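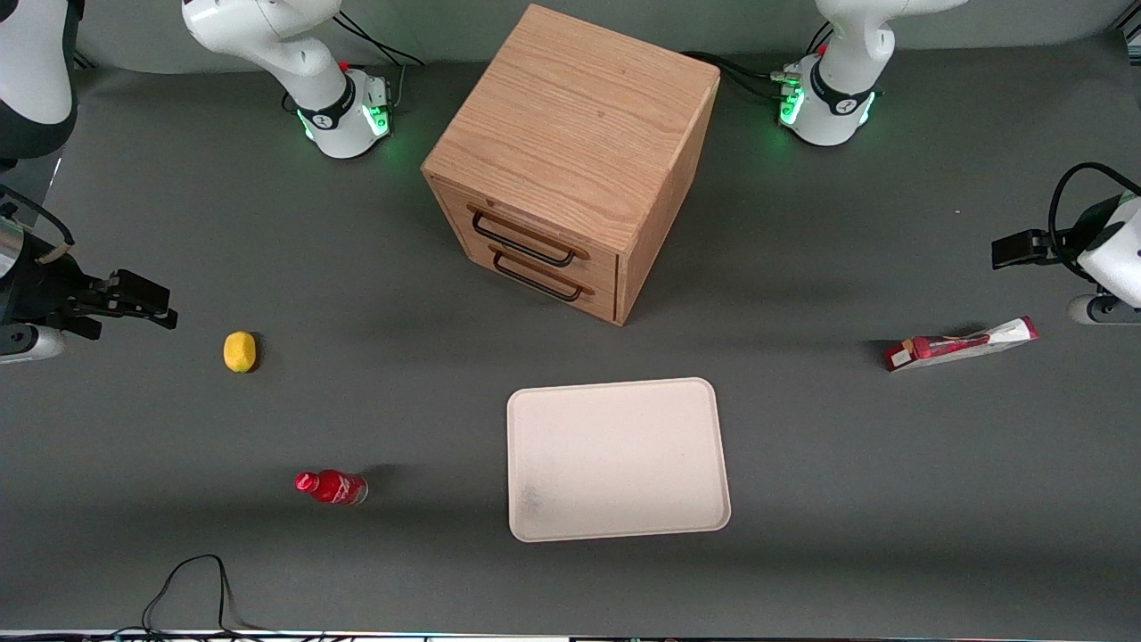
Small Drawers and the Management of a Household Desk

Sep 13, 2018

The present entry continues the review of household storage that began on these pages with the hall closet. It concerns the small two-drawer cabinet, a class of furniture that receives little attention in the usual guides and is frequently purchased without a clear purpose.

The household office formerly relied on a single deep drawer. An inventory taken before the work began recorded 91 separate articles in it, among them 40 pens and pencils, a quantity of expired warranty cards and the instructions for a Gollden kettle that left the house some time ago. The drawer could be closed only with effort. Sorting occupied two evenings.

Three cabinets were considered. The Mirzaei model was well finished but had recessed finger pulls, which this author finds tiresome when one hand is already occupied. The Asell model was taller than the shelf would permit. Preference was therefore given to light oak with black bar handles. A bar handle offers a secure hold, and the dark metal is easily found against pale wood. Visible grain is also to be recommended on a flat top, where small marks are less conspicuous than on a painted surface.

The following allocation has been adopted. The upper drawer is reserved for articles in daily use: stamps, scissors, tape, the checkbook and no more than seven pens. The lower drawer holds items required monthly or less often, including spare keys, batteries and the Drarach label refills. Paper of any kind is excluded from both drawers and goes to the file box in the closet.

Position also deserves consideration. A cabinet of this kind need not stand square to the wall. Turned at an angle, its handles face the chair, and the drawers may be opened without the user leaving the seat. Sufficient clearance should be left in front for the lower drawer to open fully – a point overlooked in the first arrangement, when the desk lamp stood in the way.

The matter of drawer liners remains open. Felt has been suggested by a reader, and cork is under review. Samples of both have been ordered, and the findings will be entered here later in September.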